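Samine Introduces Margaritis, a Jewelry Line Built Around a Single Freshwater Pearl

Susodwood, 8 April 2018 – Jewelry house Samine has introduced Margaritis, a collection of 16 pieces in yellow gold and sterling silver, each set with one freshwater pearl. The line goes on sale this week at the company's Susodwood store and through its website.

Margaritis includes rings, pendants, earrings and two bracelets. It is the first full collection by Hsin-yi Hsueh since she became head of design at Samine in December.
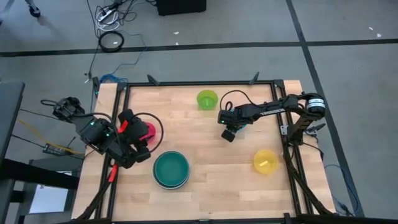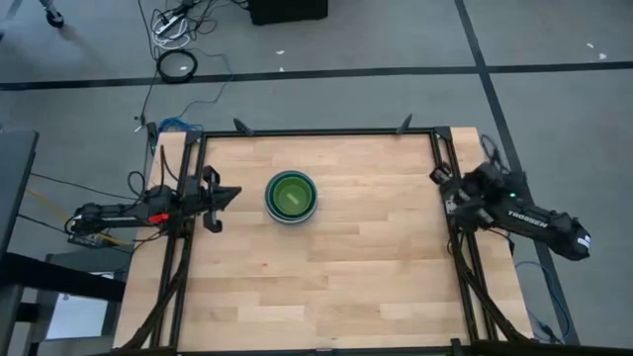
Hsueh said she started with the clasp. Most of the pendants fasten at the front, and the clasp holds the pearl in place when the chain is closed. The wearer can undo it with one hand.

"I kept seeing necklaces where the clasp had slid around to the front and people were always pushing it back," she said. "I wanted to leave it there and make it the part you look at."

The pearls are off-round and have not been dyed. Samine buys them in mixed lots, and Hsueh sorts them herself by color and by how flat they are on one side. The flatter ones go into the rings, where they sit lower on the finger and are less likely to catch on a sleeve. The rounder ones are kept for the earrings, which are sold as pairs matched for color but allowed to differ a little in shape.

Prices start at $24 for a silver ear stud, sold singly, and go up to $2000 for the longest gold chain. Rings are made in whole and half sizes. Customers who need a size outside the standard range can order it at no extra cost, though those pieces take longer to make.

The gold pieces are cast and finished by Stunum, a workshop that has made wedding bands for Samine for 10 years. Azlan Lau, who runs Stunum, said the clasp went through several versions before both sides were happy with it. The first was too stiff. A later one opened too easily when the chain was pulled from the side.

"The spring is very small and it has to be set by hand," Lau said. "We ended up making the tongue a bit thicker and leaving the spring alone."

The silver pieces are made at Samine's own bench behind the store. They have a brushed surface on the outside and are polished where they touch the skin. Samine said the brushed finish will wear smooth over time in places that are handled often, and that it will refinish any silver piece from the line free of charge during the first year.

Chains come in three lengths and can be bought separately from the pendants. The same clasp is used on all of them, so a pendant bought with a short chain will also fit the longest one. The bracelets use a smaller version of the clasp and cannot be joined to the necklace chains.

Pieces are packed in a folded gray felt pouch with a care card. Samine advises customers to put pearls on after perfume and hair spray, and to wipe them with a soft cloth before putting them away. Pearls should be stored flat and apart from other jewelry – harder stones can scratch them.

A second group of Margaritis pieces, including a brooch and a set of cuff links, is planned for December. Hsueh said the brooch is still being drawn and that no price has been set.

The Susodwood store will have the full line on display, and fittings for rings can be booked at the counter or by phone.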